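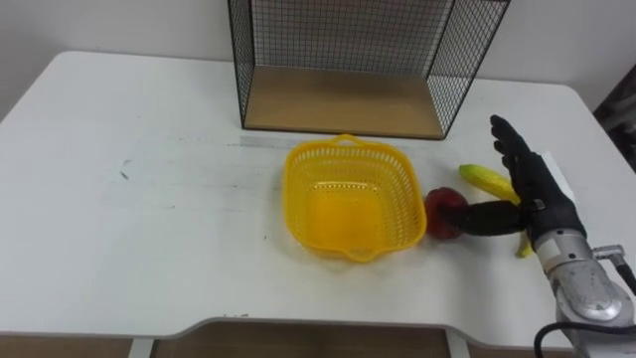

The Vulard hand at the Grilumgate table, with the basket, the apple and the banana from the Fruit Sort set.

Vulard Hand and Arm Set for Clubs and Classrooms

We put the Vulard set together for school robotics clubs and evening classes that have already built their wheeled rovers and want something with fingers. It is the same right-hand set we use ourselves with the Grilumgate student club, and most of what you read on this page comes out of their long and very lively sessions with it (they are not shy about telling us what they think!).

What you get is a five-finger hand, a forearm with the wrist joint already fitted, the power and signal cables, a table clamp and a printed project book. The club asked for a hand that could reach for ordinary things from a kitchen, and that is how the project book begins, with fruit and a plastic basket. The Fruit Sort task sounds simple. Students teach the hand to find a piece of fruit, close on it, lift it over the rim and let go at a sensible height. An apple is a good first object and a banana a much harder one, as the hand has to come at it from the right direction and the fingers like to land on the curve. Allow a whole session for the banana, and do have a few spares.

Irja Honkanen, who leads the Grilumgate club and wrote most of the project book, has her students work in pairs - one at the keyboard and one beside the table with a finger on the stop button. They swap after every attempt. She also likes each pair to write down where the thumb touched first, and those notebooks have been so useful to us that we now put a blank one in every box.

In the box
Right hand with protective glove, fitted
Forearm and wrist
Power supply and cable set
Table clamp
Hekoso control software, club license for 30 students
Project book, 83 pages
Notebook

You will need
A steady table with a plain, light-colored top. Please don't use a folding one, because the arm will find the wobble before you do.
A laptop with two free USB ports
Fruit, a basket or bowl, and anything else from the project book's shopping list

Optional extras
Öberg wire shelf with wooden base, for the reaching tasks in the second half of the book
Spare glove, right hand
Left-hand set, available from September

Care and storage
Wipe the glove with a barely damp cloth after any session with food, and let it dry with the fingers open. Keep the cable in a loose loop beside the forearm, well clear of the elbow of whoever is sitting nearest. If a finger feels stiff, run the warm-up program from the Hekoso menu before you reach for a screwdriver.

Ordering
Set number 442. Spare glove, number 213. Schools and clubs may order on an invoice, and we are always glad to talk through a term plan first - write to us with your group size and the length of your sessions.

Page updated 21/06/2018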